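第 6 节　小件织物放进提篮：抹布、袜子和针织带子

Mindov 家居部 编写，七月更新，第 2 版

本节说明怎样用 Fosel 提篮收集和搬运小件织物。提篮的安装请看上一节，提手的拆卸请看下一节。如果您的提篮是和 Dustora 抹布一起买的，步骤相同，只有步骤七的注意事项要多读一遍。

Fosel 提篮为浅灰色塑料，空篮重 498 克，装到篮沿时容量大约 11 升。四面篮壁和篮底都有孔，空气可以从各个方向通过。正因为有孔，细小的东西（纽扣、发夹、硬币）会掉出去，请不要把它们单独放进篮里。

准备

一、把提篮放在平的地面或平的台面上。放在地上时，四周留出一点空间，使您从任何一边都能伸手进去。

二、把两个提手向外放倒，让它们靠在篮沿外侧。提手立着的时候，放带子一类的长东西容易挂住。如果提手已经拆下，可以跳过这一步。

三、用干布擦一次篮底。篮底的孔很密，上次留下的毛絮常常卡在孔的边上，浅色的织物放进去会沾上。卡得很紧的毛絮可以从篮子外面用软刷轻轻推出来。

注意：不要用金属刷子。刷过的孔边会起毛刺，以后勾线。

放入

四、先放袜子。每一双卷成一卷，或者对折后放平，两种方法都可以，但是同一篮里最好用一种方法，拿的时候比较快。有条纹的袜子，请把条纹露在外面，这样不用打开就能认出是哪一双。

五、再放抹布。抹布沿长边折两次，折成长条，竖着靠在篮壁上，有锁边的一头朝上。锁边这一头比较硬，手指容易捏住。若抹布很厚，折一次就够了。

六、最后放带子。针织的带子不要打结，来回折几层，做成一个松松的小把，搭在篮沿上或者放在最上面。带子的末端可以垂在篮子外面，但是不要穿过孔。从孔里往回拉的时候，带子的纹路会变形，有的再也恢复不了。

七、看一看抹布的四个角。毛圈抹布的角上有时候露出一个小线头，这个是缝纫的收尾，不是破损。请不要拉。线头太长时用剪刀剪短，留下一点点，不要剪到缝线。

注意：Dustora 的毛圈抹布第一次使用之前要单独洗。颜色鲜艳的抹布和浅色条纹的袜子，在没有洗过的时候不要压在一起。

小心：湿的织物可以放进篮里，但是篮子下面要放托盘，否则水从篮底流到地板上，木地板会留下痕迹。湿的织物放一夜以上会有味道，这个和篮子没有关系，任何篮子都一样。

取出

八、从上面垂直往上拿，不要斜着拉。斜着拉的时候，毛圈会擦到篮壁的孔边。

九、先拿搭在篮沿上的，然后拿竖着的，最后拿篮底的。篮底的小卷如果靠在角落里，把篮子轻轻抬起一边，它会自己到中间来。抬的时候请扶住对面的篮沿。

十、取完以后，检查篮底。深色的袜子在篮底不太显眼，尤其在放在深色地面上的时候，孔里透出来的颜色和袜子很接近。

提篮的叠放

空篮可以一个放进另一个里面，因为篮壁向下稍微收窄。叠放以前请把所有织物拿出来，包括搭在篮沿上的带子。叠好以后如果分不开，不要用力扭，请在两个篮沿之间先推一角，再推对角。

篮子有四个提手座，位置在两侧篮沿上。叠放时提手座要对齐。方向放反了也能进去，但是会很紧。

清洁

每个月用温水和少量洗洁精洗一次。Dvořáček 清洁剂也可以使用，要按瓶子上的说明稀释，洗后冲干净，倒扣着晾干。请不要放在暖气上面烘干，篮沿会变弯，变弯的篮子我们不换。

篮壁、篮底和织物

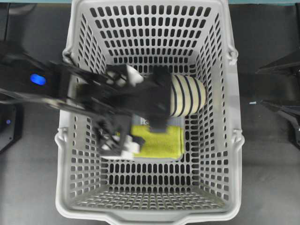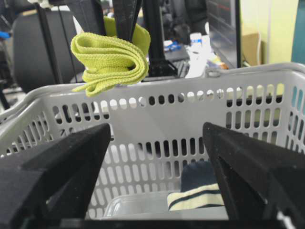

有锁边的黄绿色抹布和条纹织物：

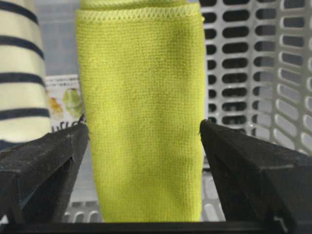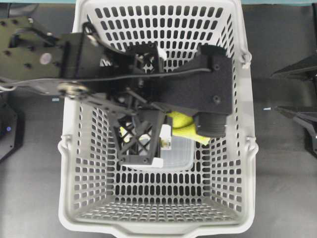
读者留言

一位读者写道：我按照步骤六，把带子搭在篮沿上，找起来方便多了。以前我把它塞在最下面，每次都要把整篮倒出来。想问一下，篮子放在洗衣机上面可以吗？洗衣机甩干的时候震动很大，我怕它走到边上掉下来。

编写者回复：不建议。洗衣机工作的时候请把篮子放到地上。停机以后可以放。

另一位读者：抹布竖着放我试过，篮子只有半满的时候会倒。后来我先用卷好的袜子顶住，就站得住了。建议把这个写进步骤五。

编写者回复：谢谢，下一次更新时加进去。

未署名：带子洗完缩短了一截，是不是也跟折的方法有关？我用的是温水，没有烘干。

未署名：我的也缩了，改成冷水以后没有再缩。折法没有变过。

第 6 节完　|　联系我们：Mindov 家居部　|　版权所有，未经同意请勿转载　|　返回页首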